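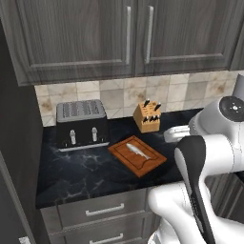 The arm at the counter in the simulated kitchen, with the cutting board just ahead of the gripper.

To: Stidthorpe Automation members' list
From: Napaporn Yimyam, Office of Public Programs
Date: 9/22/26
Subject: Re: Questions ahead of the open day report

Dear members,

Thank you for the messages received since the August open day at the Stidthorpe center. Attendance at the door was 154, which is higher than the building had seen for a public program before. Several of you wrote with questions, and one message from the Divummont chapter covered most of the points raised by others. It is quoted below with the permission of the chapter, and the answers follow it.

> Dear Public Programs Office,
>
> Eleven members of our chapter made the trip, and we were glad we did. We have a few questions for the written report.
>
> First, those of us standing at the back of the Godinho Room could not hear the introduction to the kitchen demonstration. We understood that the arm on the large screen was simulated, but some of our members left thinking it was a live feed from another room. Could the report please say which it was?
>
> Second, the operator switched several times to a close view that most of us had trouble reading. We could tell that parts of the gripper were in it and very little else. Was this the view the operator was working from?
>
> Third, will the session be offered again, and may chapters request it? We have a hall that seats a fair number, but the projector is old.
>
> Last, a complaint, which we hope will be taken in good spirit. The printed program gave one starting time and the sign in the lobby gave another. Two of our members missed the first part entirely.
>
> With thanks,
> Divummont chapter

The answers are set out below in the order in which the chapter asked.

1. Whether the kitchen was real

The kitchen was simulated. The arm, the counter, the cabinets and all of the items on the counter were drawn by a computer, and there was no second room. The simulation software is called Clilico, and it was run from a desktop machine at the side of the Godinho Room. The introduction did state this, but the microphone was set too low, and the office accepts that many guests did not hear it. At future sessions a printed card with the same information will be placed on each seat.

Some guests asked why a kitchen had been chosen. The items found on an ordinary counter vary a great deal in shape. A toaster has a flat front with levers and knobs. A knife block has handles rising at a slant. The fish, lying diagonally across the cutting board, has hardly a straight line on it. Those who work on planning the motion of an arm must allow for all of these things at once, along with the wall behind the counter and the cabinets overhead. It is also a place that every guest knows, whatever his or her background.

The center does not keep real food in the demonstration area, and this will not change.

2. The close view

The close view was one of those available to the operator during the session. The operator was free to move between it and the wider view, and did so when guests asked. It is fair to say that the close view needs more explanation than it received. The parts of the robot take up most of the picture, and they are nearly all gray. A guest seeing it for the first time should look for the dark, wedge-shaped finger coming down from the top, and then for the second dark finger slanting in from the left. The tips of the two almost meet. The tan area lower down is stone-look tile, and the round white shape with the black rim, near the bottom, is the brightest thing in view.

The office has been asked by more than one member what that white shape was. The staff notes from the session do not name it, and the report will not guess. It may look like a bowl or a cup, but the view is too close to settle the matter.

For the next session, the wide view and the close view will be shown side by side on the screen. Guests will then be able to compare the two without waiting for the operator to switch.

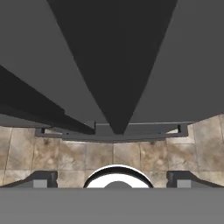

3. Further sessions and chapter requests

The session will be offered again. Chapters may request it by writing to the Office of Public Programs, and requests will be taken in the order received. The visiting version requires the following:

A room that can be darkened at one end
A screen or a plain white wall
A table for the desktop machine, placed within reach of a power outlet
One member of the chapter to meet the staff at the door and help carry equipment

An old projector is not a difficulty, as the staff will bring one. Chapters are not asked to pay for the session itself. Travel is charged to the public programs budget, which has $1,520 remaining for the current year. The office expects this to cover four visits, depending on distance. Chapters that cannot be reached this year will be placed first on the list for next year.

The visiting session runs for one hour, including questions. Guests may watch the operator at work but will not be able to run the simulation themselves. Younger guests are welcome when accompanied by an adult.

4. Starting times

The chapter is correct. The printed program was prepared before the room schedule was changed, and the lobby sign was prepared after. The sign was right. The office regrets the error and has written separately to the members who missed the opening. In the future the program will be printed only after the room schedule has been closed.

Corrections to the report

The written report is in draft and will be sent to this list when the remaining comments have been entered. Members who spoke during the question period and who wish to have their remarks included should send them in writing, as the recording from the Godinho Room is not clear enough to quote from. Please use the subject line of this message so that replies are filed together.

A pair of reading glasses and a green umbrella were left in the lobby and are being held at the front desk.

Respectfully,

Napaporn Yimyam
Office of Public Programs
Stidthorpe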